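Eustaquio Bautista builds hand-held grippers at the Rivgate shared workshop. The current pair is his second, begun in November. Each carries a white cube printed with square markers, which gives the software its position. "The cube mount took 18 prints," he says. "The fingers took two."

He tests in ordinary rooms. "A bench tells you the motor turns. I want to know where the cable catches." 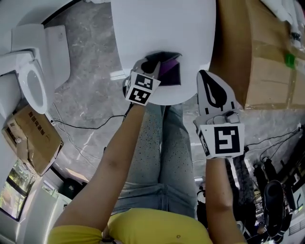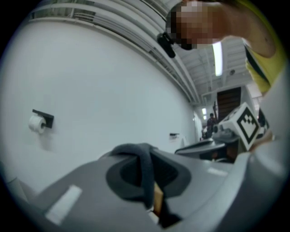
Both views: marker cubes on the hand-held grippers, during a trial.

Jade Bickerstaff, who writes the tracking code, wants the cube moved 16 mm back from the fingers. Bautista has not agreed. "It changes the balance," he says. "I would have to redo the grip as well."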